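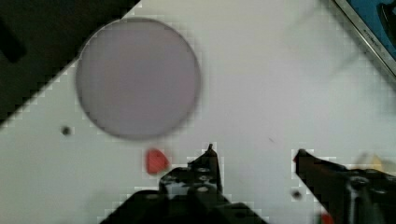 Mirkari Home Help
2 min read

Melamine plates going chalky, is it the dishwasher?

posted by girnska_flat

Had a set of melamine plates since November, used every day. The glaze on top has gone dull, sort of chalky where the knife goes. Box says top rack only but they dont fit up there so they've been going in the bottom on the hot cycle. Can I get the shine back or is that it? Also do I need to stop eating off them. Two kids, so I'd like to stay with plastic of some kind. Budget 30 bucks.

Goh

Bottom rack is your problem, the heater is down there on most machines. Shine won't come back, it's the surface layer that wears and there's nothing to polish. Dull on its own I wouldn't worry. Cracks or chips, toss them. And never the microwave, even for a quick reheat, they're not made for it.

Baking soda paste gets tea and tomato stains off. Soft cloth, not the green scrubby. Leave it ten minutes, rinse. Same thing works on a plastic colander that's gone orange from pasta sauce.

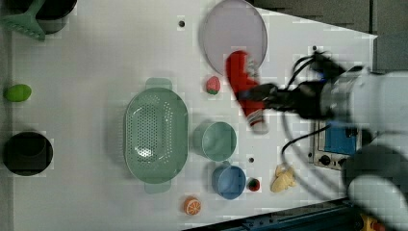

nuvero86 here, disagree a bit on the baking soda. It's still an abrasive and I think it made mine worse, they were dull all over after a month of it. I just soak in warm water with dish soap overnight and live with whatever's left.

For replacements look at polypropylene. Lighter, bends instead of chipping, and a lot of it is ok in the microwave but check teh bottom for the symbol. Still scratches. Got six for under your budget, no idea how long they'll last, only had them since spring.

Contact | © Mirkari Home Help | Back to top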